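Cleaning and Refinishing Printed Wooden Picture Blocks

Unfinished wooden blocks with a line drawing on one or more faces need different handling from painted ones. There is no film of paint or varnish over the wood, so dirt goes into the grain, water goes into the grain, and the drawing itself may be nothing more than a thin layer of ink on the surface. The procedure below is the one I use on loose sets, with notes from Léonie Pichon, who handles repairs for the toy library at Wudulberg and has a lower tolerance for shortcuts than I do.

It applies to solid cubes of pale wood with an outline drawing in a single color. It does not apply to plywood, to blocks with paper labels glued on, or to anything painted before the 1980s. Old paint should be tested for lead before any of it is disturbed.

What you need

A soft dry brush (a clean pastry brush is fine)
Two white cotton cloths, lint-free
A small bowl of lukewarm water
Mild dish soap, unscented
Cotton swabs
A white vinyl eraser
Sandpaper in 220 and 320 grit
A flat piece of glass or a thick tile
A wire cooling rack
Food-safe mineral oil, or a mineral oil and beeswax paste
A pencil and masking tape

Step 1: Sort by drawing type

Before cleaning anything, decide whether each drawing is burned or printed. The two can look alike. Burned lines are usually a shade of brown, and so are a good many printed ones, so color is not a reliable guide.

Hold the block under a desk lamp set low and to one side, and turn it slowly. A burned line is normally a shallow groove, and the edge of the groove will throw a thin shadow. A printed line lies flat. Run a fingernail across the line at a right angle. If the nail catches, treat it as burned. If it passes over with no change, treat it as printed.

Laser-marked blocks can be confusing. At low power the laser darkens the wood without cutting into it, and the nail test gives nothing. For these, touch a barely damp swab to the end of one line and hold it there for a few seconds. Brown on the swab means ink, or soot left over from the laser. Both call for the printed procedure. When the result is unclear, use the printed procedure anyway. It takes longer and does no harm to a burned drawing.

Put the two groups in separate trays and mark the trays with tape. Do not write on the blocks.

Step 2: Dry clean

Brush every face along the grain, then the edges, then the corners. Corners collect the most dirt, particularly where small dents have opened up the fibers. Brush outward from the center of the face so that grit is not dragged over the drawing.

Next, use the vinyl eraser on the blank faces. Short strokes in one direction, with the grain. This removes most of the gray film left by hands, and on many sets no water is needed afterward. On a drawn face, keep the eraser a quarter inch away from any line.

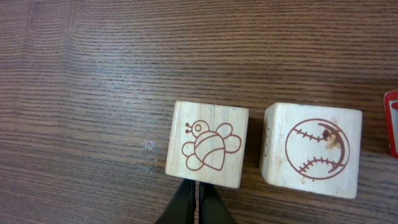
Brush off the crumbs before moving on. Eraser residue left in the grain turns gummy once oil is applied and is tedious to pick out.

Step 3: Damp clean

Add two drops of soap to the bowl. Dip one corner of a cloth, wring it until it no longer drips, and wipe one face. Dry that face at once with the second cloth. Turn the block and repeat. Work on a single block at a time and finish it before picking up another.

Never soak the blocks or run them under a tap. A solid cube absorbs water fastest through its end grain, and as it dries unevenly it will check, meaning that fine cracks open up from the end-grain faces. Valentin Bouvier lost most of a Lindqvist set this way by leaving it in a sink through lunch. The cracks closed partly as the wood dried out and opened again in November when the heating came on.

For printed faces, do not wipe across the drawing. Use a swab dampened in plain water and roll it over the blank areas between the lines. Rolling lifts dirt; rubbing spreads it. Change swabs as soon as the tip discolors.

For burned faces, a damp wipe along the grain is acceptable. If black residue comes out of the grooves, continue with fresh areas of cloth until the cloth stays clean.

Step 4: Dry

Stand the blocks on the wire rack with space on every side. Place the rack away from radiators and direct sun. Turn each block onto a different face after 8 hours, and leave the set overnight before sanding. A block that feels cool against the inside of the wrist is still holding moisture.

Step 5: Sand the edges

Cleaning raises the grain slightly, and the edges will feel rough. Wrap a piece of 320 grit around a finger and take two or three light passes along each edge. The aim is to remove fuzz and leave the shape alone. Old blocks have soft, irregular edges from use, and sharpening them up looks wrong and makes them less pleasant to hold.

Small nicks at the corners can stay if they are smooth to the touch. If a nick has a splinter standing up in it, trim the splinter flush with a sharp blade, cutting with the grain, and then sand. Filling is not worth the trouble. Filler takes oil differently from wood and shows up as a pale spot.

Blank faces with stubborn stains can be sanded flat. Tape a sheet of 220 to the glass, grit side up, and move the block over the paper in line with the grain. Use light, even pressure and check after every five strokes. Finish with 320. Remove the same amount from each blank face where possible, or the block will no longer stack level with its neighbors.

Do not sand a drawn face. A shallow burned line can disappear in a dozen strokes, and a printed one in fewer.

Step 6: Oil (optional)

Unfinished blocks can be left bare. Oil makes them easier to wipe down later and deepens the color of the wood, which reduces the contrast with a brown or reddish drawing. Léonie leaves hers bare for that reason. I oil any set that will be handled daily.

Test first on the least visible face that has some printing on it. Apply one drop of mineral oil with a swab, wait an hour, and look for a halo next to the line. Some inks migrate in oil even though they were stable in water. If there is a halo, leave the whole set unfinished.

If the test is clean, apply a thin coat with a cloth, covering all six faces. Oiling only some of them gives an uneven color. Wait 20 minutes, wipe off everything that has not soaked in, and return the blocks to the rack for a full day. One coat is usually enough. The wax paste goes on in the same manner and needs buffing when dry.

Mineral oil does not harden. Linseed and tung oils do, and cloths soaked in them can heat up and catch fire as they cure. If you substitute either one, spread the used cloths flat outdoors to dry, and confirm that the product is rated for toys.

Step 7: Record the set

Note the block size, the drawings present, the drawing type from step 1, and whether oil was applied. For Kenlow blocks I also write down the stock number (mine are 1526), as the cube size changed between production runs and replacements from the wrong run will not fit the original tray. Tremska sets carry no number, so measure one block along all three axes and keep that with the list.

Storage

Keep the blocks in a cotton bag or a ventilated box. A sealed plastic tub traps moisture, and oiled blocks kept in one develop a stale smell. Leave printed faces turned away from each other if the set is packed tightly. Ink rubs off onto pale wood over time, most noticeably when the box travels in a car.

Repeat the dry clean every few months. The damp clean should only be needed after a spill, or once a year for a set in regular use.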